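Moser Ribbed Closure, Series 40

Product group: Closures and small containers
Item reference: Ident 1360
Page last revised: 07/10/2019

The Series 40 closure is a ribbed screw cap for small clear bottles used in the storage and retail sale of liquids. It is supplied by Vasuvura to bottling companies, pharmacies, school laboratories and specialty food producers. The ribbed side wall gives a firm grip to users with limited hand strength and allows the cap to be applied by hand or by machine.

Closures are supplied in amber, white and black. Custom colors can be produced for larger orders, subject to approval of a color sample by the customer. The flat top may be left plain or marked with a batch code or customer logo. Marking is carried out at our Sumcombe plant before the closures are packed.

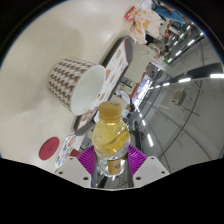

Small clear bottle with amber-yellow ribbed screw cap.

Each closure contains a foam liner that rests against the rim of the bottle when the cap is tightened. The standard liner is suitable for water-based liquids, light oils and most household preparations. Customers who fill strong solvents or acids should request the coated liner and state the contents of the bottle when placing the order. Liners are fitted before delivery and should not be removed or replaced by the user.

Closures should be stored in their original cartons in a dry room, away from direct sunlight. Cartons must not be stacked more than 2 high. Opened bags should be resealed at the end of each shift. Closures that have been dropped or exposed to dust should be discarded.

Ordering information

Closures are packed 61 to a bag and 40 bags to a carton. Orders are accepted in full cartons only. Bottles are sold separately and are listed under Small Containers. Samples are available to business customers on written request.

Technical questions, including questions on liner selection, should be addressed to Waltraud Hauser, Product Support. Requests for custom colors and top marking are handled by Ronja Hellström, Customer Orders. Please quote the item reference in all correspondence.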